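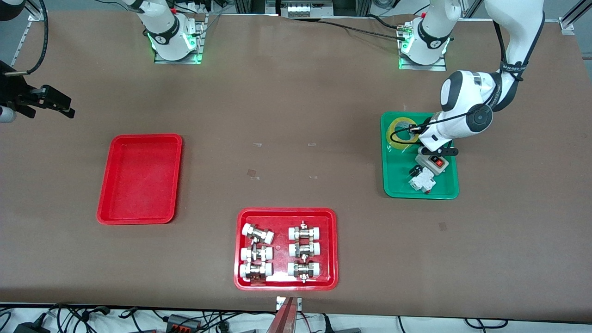 How many times does a person have to show a robot the same job before it can do it alone? More than the sales pitch suggests, and the count starts over when the parts change.

At Galstead, Telma Saavedra logged 331 remote-controlled runs of one sorting task. She had been told 40 would do. Now the plan says roughly 1,000 by November — for a job a new hire picks up in 5 minutes. Saavedra still thinks it will pay off. I'd like to see the hours she spent at the controls on the bill first.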